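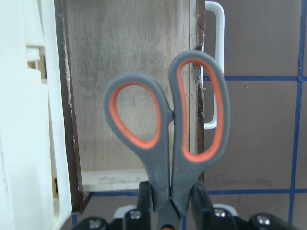

Rules for Robots That Share a Room with People

You already know how to hand someone a pair of scissors. You close the blades, you keep the points away from the other person, and you don't run. Somebody taught you those rules when you were small.

Robots need rules too. A robot doesn't know that scissors are sharp or that a glass can break. It doesn't know that your hand is softer than a box. People have to think about all of that first and then build it into the machine, or into the way the machine is used.

Who makes the rules?

Some rules are called standards. A standard is a long document that experts from many countries agree on. It says things like how a stop button should work and how a robot's maker should check for danger. Standards are written for grown-ups who build and install robots, and they can be slow reading.

Other rules belong to one place. A factory, a school or a workshop writes its own list for the people who work there. At the Plarurano workshop, the list is taped up next to the door. Gudrun Stöcker wrote most of it. She teaches robot arms to pick up everyday things, and she changes the list whenever the work changes.

Start by asking what could go wrong

Before a robot gets a new job, people do a risk assessment. That is a long name for a simple job. You look at the work and ask three questions. What could hurt someone? How badly? How likely is it?

Take a robot that picks up scissors. The fingers of the gripper could pinch a person. The blades could poke or cut. The scissors could slip and fall on a foot. The arm could bump someone who leans in too close. All of these go on the list, even the ones that seem silly.

Then you go back through the list and fix as much as you can. The best fix is to take the danger away completely. If the robot only needs to practice gripping handles, it might not need sharp blades at all. If you can't take the danger away, you make it smaller. You can slow the arm down, or put a fence around it. Warning signs come last. A sign only helps if people read it.

Holding things well

In the picture, the robot has the scissors by the handle ends, with the loops pointing up. One black finger presses from each side. The grip matters a great deal with an object like this, and there are a few good habits for it.

Squeeze enough, but no more than that. A weak grip drops things, and a very strong one can crack them or crush a finger that gets in the way.

Know which end is the dangerous one. The robot's path should be planned so that a blade or a point never swings toward the place where a person stands.

Plan for the power going out. Some grippers let go when the electricity stops, and others hold on. The people nearby need to know which kind they have.

Never pull an object out of a gripper while the robot is switched on and ready to move. Stop it first. This is rule one on the Plarurano list, and Gudrun wrote it in capital letters.

Speed and distance

A robot arm that is moving slowly gives you time to step back. A fast one doesn't. So many workplaces use two speeds – a slow one for when people are near, and a faster one for when they are well away.

Some robots have sensors that notice a person coming. The closer you get, the slower the robot goes, until it stops. Others simply sit behind a gate, and opening the gate stops the arm. Both ways can be safe if they are set up and tested properly.

The red button

Most robots have an emergency stop. It is usually a big red button on a yellow background. You should be able to reach it quickly, so nothing should be piled in front of it. Anyone can press it, including a visitor and including you. You don't have to be sure that something is wrong. No one should be in trouble for pressing it.

Pressing the button is only the first half. Afterward, a trained person finds out what happened and clears the problem before the robot starts again. Letting the button back out should not make the arm move by itself.

Checking and writing down

At Plarurano the stop button is tested every Wednesday before work begins. Someone also looks for loose screws on the gripper and worn spots on the cables. The results go in a notebook. Gudrun's notebook has 194 pages and she has nearly filled it.

If you visit a place with robots

Tie back long hair and leave dangling scarves at the door.

Stay behind the line or where your guide tells you to stand.

Ask where the stop button is.

Don't touch a robot that is standing still. It may only be waiting for its next instruction.

Ask questions – the people there usually like them.

Words to know

Gripper: the part of a robot that holds things.

Risk assessment: looking for dangers before work starts.

Sensor: a part that lets a machine notice something, such as a person walking up.

Standard: a set of rules that many experts have agreed on.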